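From: Shoshana Benavides
To: grippers list
Subject: Re: Drurnari hand-held gripper kit, worth it?

Ilham Abdelaziz wrote:
> Has anyone on the list tried the Drurnari kit yet? We're thinking
> of getting 5 of them in May and I'd love to hear from a person who
> isn't selling them. Mostly wondering about the pads, and whether
> it can cope with small desk stuff.

Hi Ilham and all,

I've had one since spring and I like it a lot more than I thought I would! I've been using it on pencil case stuff, so small items in a soft case on a table. Couple of pictures:

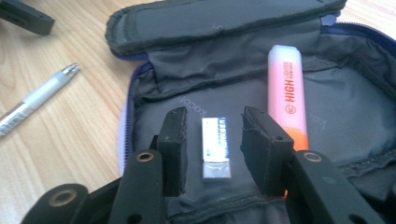
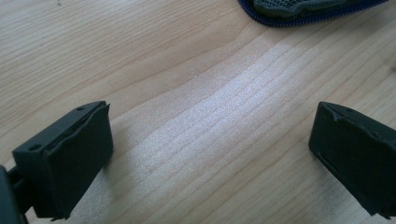
1. Pads. These are the best part for me. They're dark and a bit squishy looking, and they cover the inner face of each finger. I'm at 1,010 grabs on the same pair and still haven't opened the spare bag. An eraser in a paper sleeve is fine, and so is a highlighter if you come at it across the barrel and don't get greedy. Thin pens took me a while (my wrist, I think, more than the tool).

2. Soft cases. Go slow. The fingers are chunky, and when two things lie close together you end up with one finger on top of the thing you didn't want. I open the case as wide as it goes and come in low.

3. Price. I paid 186 for mine with one set of spare pads. Brallen quoted Emmett 2,493 for the lab bundle, and he's still grumbling about it – the bundle adds a hard case and a support plan, and I wouldn't pay for either one.

4. Gripes. The manual is thin and skips the part about tightening the linkage. Mine got a little sloppy after the first few weeks, and I had to write to support to find out which screw to turn. They did answer the same afternoon, to be fair.

If you want to try before you order, I can bring mine over to Zamora next time I'm up that way. Dolores has one too, but I think it's out on loan.

Shoshana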